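Demos sammeln: wie viele Episoden sind genug?

Pakus
Oktober 2022
Moin zusammen, ich fahre die Greiferdaten inzwischen in der achten Woche per Teleoperation ein. Aufgabe: farbige Quadrate und Holzklötze, alles in den Karton. 2.000 Episoden liegen auf der Platte, und die Policy verhält sich wie ich vor dem ersten Kaffee. Sie fährt zielstrebig neben das Quadrat und schließt dort die Finger.

So sieht der Arbeitsplatz aus Greifersicht aus:

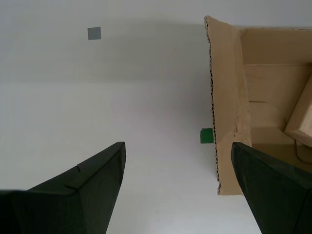
Grau liegt frei, Grün klebt mal wieder am Karton.

Liegt ein Quadrat frei, klappt es meistens. Direkt an der Lasche ist Schluss. Einfach auf 3.000 aufstocken?

Itora
Bloß nicht. 1.000 weitere Episoden von derselben Sorte bringen dir eine Policy, die sich ihrer Sache noch sicherer ist. Wie viele deiner Demos haben ein Quadrat an der Lasche?

Pakus
Äh. 8.

Itora
Danke, keine weiteren Fragen.

Grulutwood
Widerspruch. Masse hilft schon, man muss nur die Startpositionen würfeln. Wer von Hand auslegt, legt hübsch aus - und hübsch kann das Netz dann auch.

Brzozowska
Würfeln reicht bei Randfällen nicht, die kommen dann alle Jubeljahre. Mamta Bhatt hat bei uns die Hälfte der Starts absichtlich fies gelegt, dazu Fehlgriffe mit Korrektur aufgenommen. Und dreh den Karton mal, sonst lernt das Ding die Lasche auswendig.

Grulutwood
Die Hälfte halte ich für übertrieben, damit versaut man sich den Normalfall.

Pakus
Gut, ich lege ab morgen fies aus. Ergebnisse gibt es im Dezember, falls mein Handgelenk mitmacht.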